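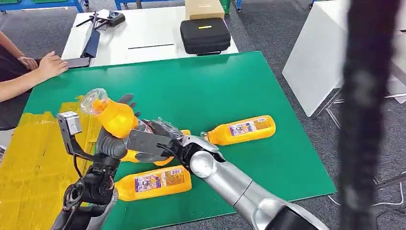 Bottle handling on the green mat, two arms in use.

Bench rules for two-arm handling: frequently asked questions

Plurnitz shared lab. Last revised 10 July 2024. Maintained by Hadi Moussa.

These answers cover the open benches only. Fenced cells have their own document.

Who may run the arms?
Anyone signed off on the Boros bench module. Sign-off lasts until the following August and is not carried over from another site. Operators with a Castska certificate still need the local walk-through.

How close can I stand?
Keep 60 cm from the nearest point either arm can reach while motion is enabled. The distance is measured from the reach limit – the current position of the hand is irrelevant. If you have to touch the mat or anything on it, pause both arms first and confirm the pause on the console.

Does pausing one arm count?
No. The two arms share a work area and are treated as a single hazard. The pause must cover both.

What speed limit applies?
200 mm/s at the fingertips whenever a person is inside the marked area, including during teaching. The limit is set in the Flotovell controller profile and must not be edited at the bench. Requests for a higher limit go to Hadi with a written risk assessment.

Can both hands work on neighbouring objects?
Yes, provided the task file declares a shared zone. Without that declaration the controller assigns each arm its own half of the mat and will fault at the centre line.

Which objects are approved?
Sealed plastic containers, soft goods and cardboard. Glass, open liquids and aerosols are excluded. Product labels may stay on. Record the label state in the run sheet, as it changes both grip and recognition results.

Are phones and other personal items allowed on the mat?
No. Clear them before enabling motion. Drones, controllers and carrying cases may be kept on a neighbouring table if they are outside the reach limit.
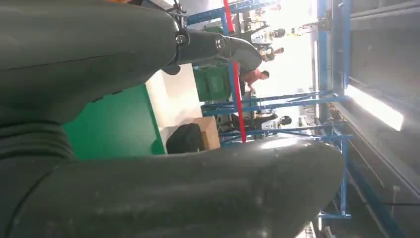

Between the gripper fingers: blue shelving and the wider work area.

Do the rules apply to people working nearby?
Yes. Announce motion before enabling it and wait for a reply from anyone within earshot. Aisles beside the shelving are walkways and stay open during runs.

How often are the fingers inspected?
Every 23 operating hours, and after any collision. Check seams, bolt heads and the ribbed section at the base. Surface dust can be wiped off with a dry cloth. A split or a loose bolt takes the hand out of service.

What do I do after a fault?
Stop, note the code and restart once the cause is known. After 3 faults of the same code in a session, end the session and file a report.

Where do reports go?
To the bench log, under the task name. Attach the run sheet and the controller export.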